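I've been cycling coin cells at home since November, and enough people have asked about the setup that I'm writing it down. Most of this is about sodium-ion, because that's what I've been buying, but the fixture and the tester don't care what chemistry you put in them.

The tester is a secondhand Fondida with eight channels. Two of them are dead. I knew that when I bought it, and the price reflected it. The other six hold current well enough for what I do, which is charge a cell, discharge it, log the capacity, and repeat until the number drops far enough to be interesting.

My goal was 1000 cycles on one cell. I haven't gotten there. The best one so far is still running and the worst quit at cycle 38.

## The cell that quit

I spent two evenings on that one. The capacity had been flat, then it lost a little on every cycle for a few days, and then it fell off all at once. My first guess was a bad contact in the holder, so I moved it to another channel and cleaned the spring. Same result. Then I looked at the voltage curves, which I should have done first. The gap between charge and discharge had been widening for a while before the capacity moved at all. That points to rising resistance inside the cell.

What I can't say is where the resistance came from. It could be the electrolyte breaking down on the hard carbon side, or something going on at the cathode surface. You need better equipment than mine to tell those apart. Lộc Vi, who I used to share a lab bench with in school, told me to open the cell and look at the separator. I did, inside a borrowed glove bag. The separator had a yellow patch near one edge. He thought that meant the electrolyte hadn't wetted it evenly when the cell was assembled. I think he's probably right, but one cell is one cell.

## Temperature

For the first month I had everything on a shelf by a window. Bad idea. There was a daily ripple in the capacity data that I took for something real until I lined it up with the time of day. Peak in the afternoon, low point before sunrise. Warm cells give you a bit more, cold cells give you a bit less.

Now the holders sit in a small Zolasen incubator that was made for yeast cultures. It isn't precise, but it's steady, and steady is what matters for comparing one cycle to the next. The ripple went away the same day.

## Logging

The Fondida software only runs on an old laptop and it saves one file per channel per day. I wrote a script that glues them together and throws out the rest periods. If you do something similar, keep the raw files. I deleted a batch early on, then found my script had been dropping the last few minutes of every discharge — no way to get those back.
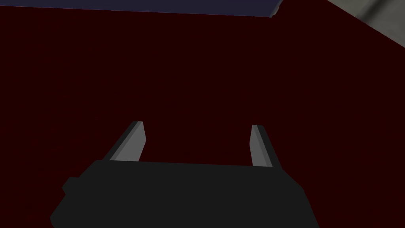
Plot efficiency as well as capacity. Capacity is the number people quote, but the ratio of charge out to charge in tells you sooner when something is off. With my failed cell it started wandering well before anything else looked wrong. I just wasn't plotting it then.

Nhàn Đồng asked whether I'd try the Curnamum electrolyte next, the one with the additive. I have a small bottle on order from Ung and it's late. When it comes I'll build a pair of cells with it and a pair without, same electrodes, same day, and run them side by side in the incubator. I'll post the curves once they have enough cycles on them to be worth looking at.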